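Frequently asked questions: teaching tasks by hand and by remote

Last updated 19 March 2019

These are the questions we get most often from people who are new to recording demonstrations on the Prirnier project. If you are setting up a station for the first time, read the setup guide before this page. Words like "episode" and "take" mean the same thing here.

What is a demonstration?

One complete run of one task, done by a person, with the movement of the gripper and the view from its camera saved together. It starts when you press record and ends when you press stop. If the task is "put the pouch in the bag," the demonstration ends when the pouch is in the bag and the fingers are open and clear of it.

What is the difference between teaching by hand and teaching by remote?

When you teach by hand you hold the gripper tool yourself and do the task with it. There is no arm in the loop. When you teach by remote you sit at the Jarnik console and drive an arm that does the task in front of you or in another room. The two kinds of recording are stored in separate folders and should never be mixed in one upload.

Which one should I use?

Use the one named on your task sheet. If the sheet doesn't name one, use the hand-held tool. It is faster, and most tabletop tasks don't need the arm. Remote is used for tasks where the reach or the strength of the arm matters, such as drawers, heavy lids, and anything on a low shelf.

How many demonstrations does a task need?

We ask for 50 per task from each station. Simple tasks have worked with fewer, but we don't plan on it. The first 5 are treated as practice and are not counted.

How long should one take be?

Most are under a minute. If yours run much longer than that, the task should probably be split in two. Write to the task desk and ask before splitting it yourself.

Do I need to move at a certain speed?

Move at the speed you would use if you were being careful with someone else's things. Very slow takes teach the robot to be very slow. Very fast takes blur the camera view and lose tracking.

Can I use my other hand?

Only if the task sheet says "two hands." Otherwise keep it behind your back or on your lap. A hand that comes in to steady a box for one second is enough to spoil a take, and it's easy to do without noticing.

What if I drop something?

Keep recording if you can pick it up again with the gripper. Recoveries are useful and we want some of them. If the object has gone off the table, stop, mark the take as failed, and start over. Don't delete failed takes. They have their own folder.

The tool says "tracking lost." What now?

Stop the take. Point the camera at a part of the room with some detail in it and hold still until the light goes steady. A plain wall by itself gives the software little to work with, so leave things standing on the table where the camera can find them. If it happens more than twice in a session, restart the tool and redo the calibration.

Should I clear the table first?

No. Clear a space big enough to work in and leave the rest. A robot trained only on bare tables does badly on real ones. Boxes, bottles, flowers, stuffed toys, and packaging can all stay. Take away anything with a name, address, or phone number on it, and anything you would mind breaking.

How often should I rearrange things?

After every 7 takes. Move the target object, turn it, and swap at least two of the background items for others. You don't have to write down what you changed.

How do I pick up thin fabric?

Organza, mesh, and light drawstring bags are the objects we get the most mail about. Bring the fingers down nearly closed over a raised fold and pinch the fold between the pads. Trying to grab the flat part pushes the cloth away from you.

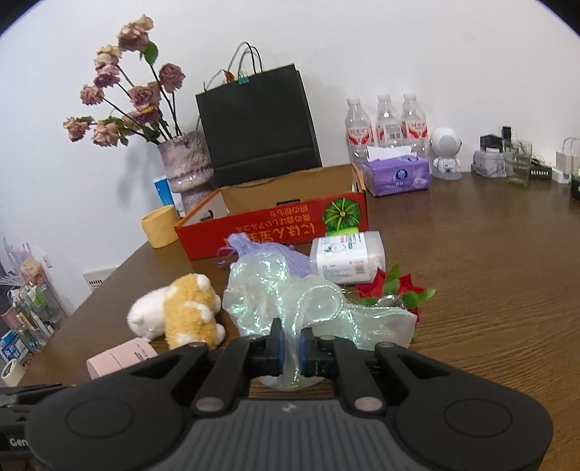
Once you have the fold, close fully before lifting, and lift straight up for the first inch or so. Then you can move sideways. If the cloth slips, go back for a new fold in a different place. Sheer fabric can also be hard to make out on camera, so avoid a strong lamp right behind it.

Does the color of the finger pads matter?

Not to you. Please don't swap pads between tools, though. They wear differently, and a worn pad on one side makes the grip drift. Replacement pads come in pairs and should be changed in pairs.

There is a delay when I drive the arm by remote. Is that normal?

A small delay is normal. If you find yourself waiting for the arm before each move, check that the console is on the wired network. Wireless works for practice only, and takes recorded over it are rejected at upload.

My upload was rejected with error 2957.

The calibration file is missing or is older than the session. Run calibration again, then record a new session. Old takes can't be repaired with a new calibration file.

Who reviews the recordings?

The Sivakumar review queue handles hand-held takes. Remote takes go to Zastetti. Both send back a short list of accepted and rejected takes with a reason code. If you disagree with a rejection, reply to that message and include the take number.

Can I see what the robot learned from my takes?

Not at the moment. We plan to start sharing playback clips with stations in July.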